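Exposed brick in a home office – seal it, paint it or leave it?

Reading time: 2 minutes
Last updated: March

Gudell
Hello all, we've taken over a small office in Plernthorpe and one side of it is red-brown brick with a white ledge along the top and plain white wall above that. I love the colour of it, but my business partner wants the whole lot painted white because she reckons it makes the place gloomy. We've been quoted 2,963 for sealing and painting, which made me sit down rather quickly. Has anyone lived with bare brick behind their desks for a good while?

Stan
Leave it alone, I say! We had ours bare for 5 years and all it ever needed was a going over with the soft brush on the vacuum. Once you paint brick you're painting it forever, and getting it off again is a miserable job.

Dolto
I'll have to disagree with Stan a little, sorry mate. Ours shed grit onto everything – keyboards, cups, the lot – and a clear matte sealer fixed it. We paid around 900 and did the moving of furniture ourselves. I wouldn't paint it, though. Gudell, what have you got in there with it? Colour of the furniture makes a big difference to the gloom.

Gudell
Black office chairs with the tall headrests, and a small white table up against the bricks. I'm rather fond of the white ledge too, and the way the ceiling arches over. Have a look and tell me if you'd call it gloomy.
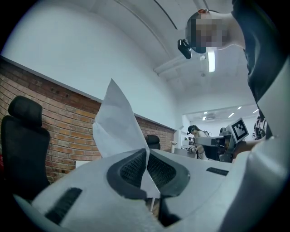
Re: Exposed brick in a home office

Stan
Gloomy? Not with that much white over the top of it. I'd swap the black chairs for something in a warm grey before I let a paintbrush near that wall.

Dolto
Keep the chairs, they look comfy! Rub your hand along the bricks, and if it comes away dusty, get the sealer on.

Gudell
Dusty, I'm afraid. Sealer quote came in at 935, and she's thinking it over.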